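08/07/2024
Timing pad checks, Skadgate pool, before the para-swimming league meet

Pads on the bench first, then in the water. Lane 4 pad still the odd one: triggers on a firm hand touch but needs a second push near the lower left corner. Same as last month. Swapped the lead with lane 5 and the fault stayed with the pad, so the lead is fine and has gone back in the case.

Calado starter unit: horn and strobe both fire. Strobe is set low for swimmers who start in the water and high for those on the blocks. The bracket slips if it is only finger-tight, so use the hex key. Backup button box for lane 2 had a sticky plunger. Cleaned, 31 presses, no misses.
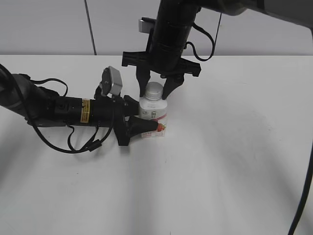
Wet test, afternoon. Pads hung at the turn end, lanes 1 to 6. Lane ropes tensioned beforehand, otherwise the outer pads ride up when the wash comes back off the wall. Test swims over 100 and 200, with pad times against the button boxes. All lanes agreed within the limit we use except lane 4, which lost one touch in the 200. Button time stands in for that one. Marked in the log as a soft touch, but I am not convinced – the swimmer finished on a straight arm and the pad moved.

Tappers for the S11 heats need a clear strip at both ends. With the Duller cable trunking on the deck there is a raised edge just where they stand. Move the trunking back to the wall and tape it down. Tape only on dry tile, it lifted twice today.

Start list import: the Plovinberg file loads, but entry 573 comes in with the class field blank and the software then drops it from the heat without any warning. Typed in by hand for now. Check the heat sheet against the paper entries after each import, not only the first.

To do
– Replacement pad for lane 4, or run that lane on buttons only
– Spare hex key for the starter case
– Ask Plovinberg about blank class fields
– Charge both scoreboard batteries overnight
– Repeat the 200 in lane 4 with the pad re-hung, top clips one notch tighter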